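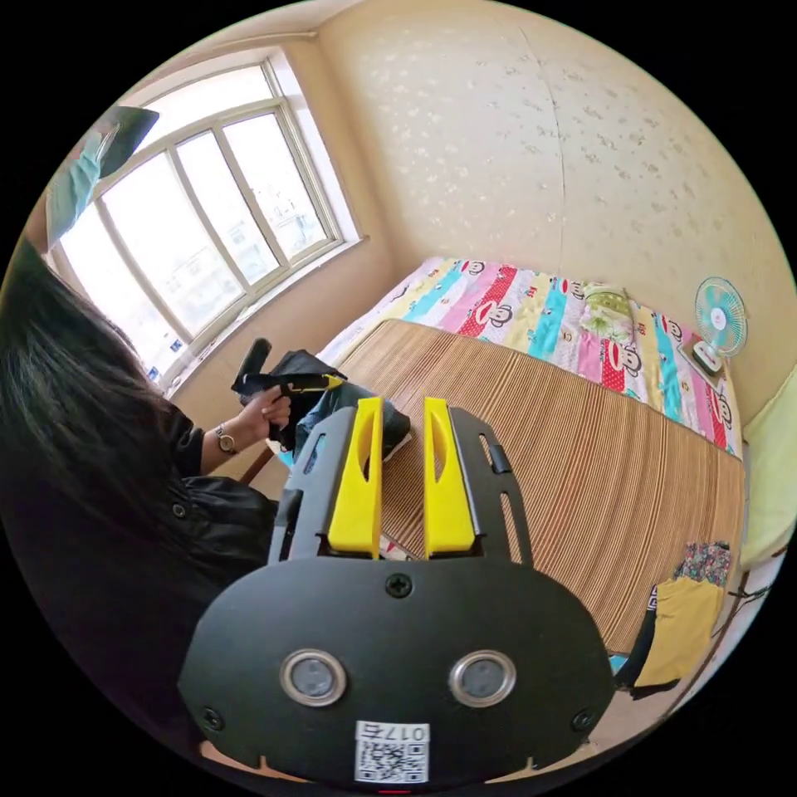
Sheets get washed when the weather says so, one respondent in Etia told me, and everything else people say about a schedule is just talk. I heard a version of that answer so often that I ended up building this whole section on it.

4.2 What people say and what they write down

Let me start with the gap, which was bigger than I'd bargained for. In the opening survey, 232 households told us how often they changed the bedding on the main bed in the home. Weekly was the favorite answer by a mile. Then we asked the same households to keep a diary for four weeks, using the Dollix app or a paper sheet stuck to the fridge (the paper sheets were more complete, which annoyed me, as I'd spent most of a summer setting up the app). That gave us 3431 entries on all kinds of household washing, and the weekly sheet change mostly wasn't in them.

I don't think people were lying to us. When I went back and did follow-up interviews in 30 of the homes, most people were surprised by their own diaries. They remembered the weeks when they had stripped the bed on Saturday morning and hung everything out by ten, and those weeks stood in for the rest. A few said the survey question had felt like being asked whether they flossed. Fair enough - I'd have answered it the same way.

The two towns also differ more than I thought they would. Zendetano homes tend to have a dryer or live close to the Ouazzani laundromat, so rain doesn't matter much to them. In Etia people line-dry, and a wet spell pushes the sheets back while towels and work clothes go ahead anyway. Several people there described a kind of waiting list in their heads, with duvet covers at the very bottom. A duvet cover takes up the whole line, one woman pointed out, and it dries last, and then you still have to get the duvet back inside it.

Fabric came up far more than I'd planned for. My interview guide had a single question on it and I kept running out of time because folks had so much to say! Flannel is slow to dry and gets put off. Old cotton that has gone thin gets washed more, since it's done in an afternoon, and then of course it wears out sooner. I hadn't coded for age of fabric at all in the first round, so I went through the transcripts a second time and added it.

Figure 3. Fabric behind two upright yellow fingers.

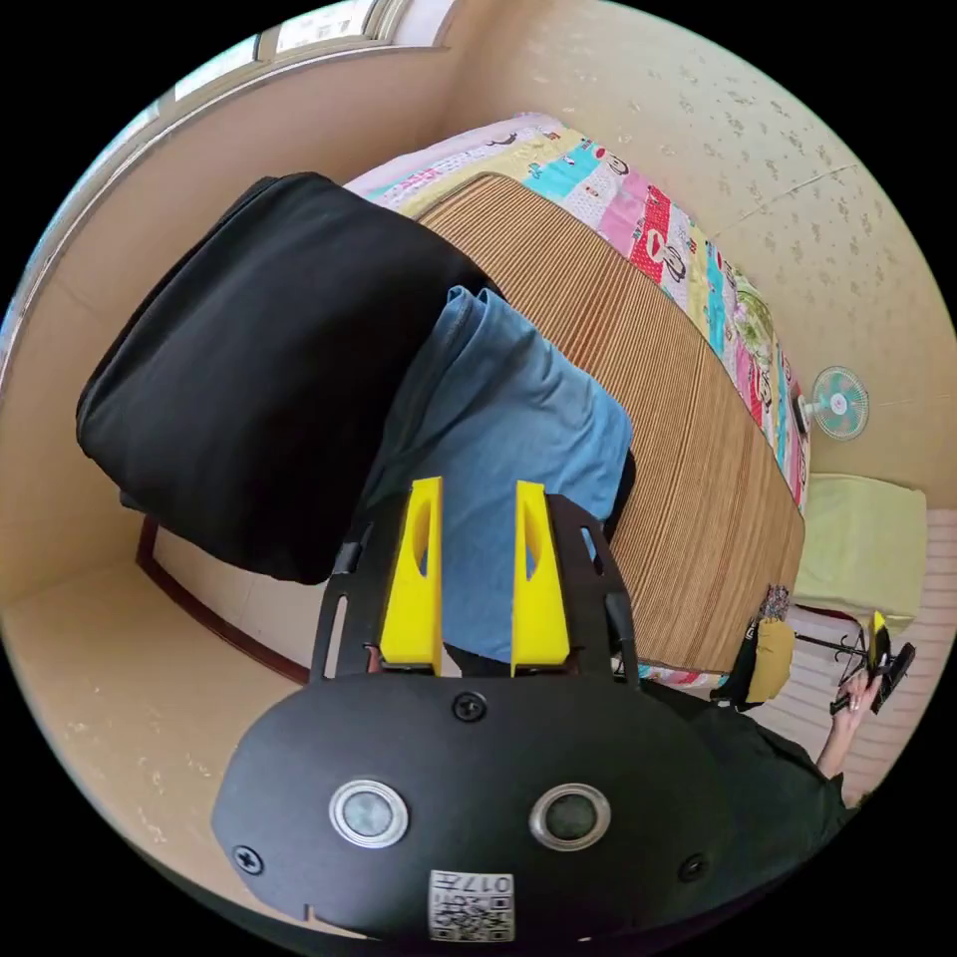 The second pass changed how I read the spare-set question, too. I had assumed that owning more sheets would mean changing them more often, because you can put clean ones on and deal with the dirty ones later. In the diaries it went both ways. Some homes with plenty of spares changed the bed on a whim and let the pile build up until a sunny day. Others had spares nobody liked - scratchy, wrong color, a gift from an aunt - and kept waiting for the good set to dry. Asking how many sets a household owns misses this completely, and I'd ask how many they use if I were starting over.

One more wrinkle is guests. A visit resets the clock for every bed in the house, including the ones no guest goes near. I come back to this in Section 4.3, where I split out the entries made in the two days before someone came to stay.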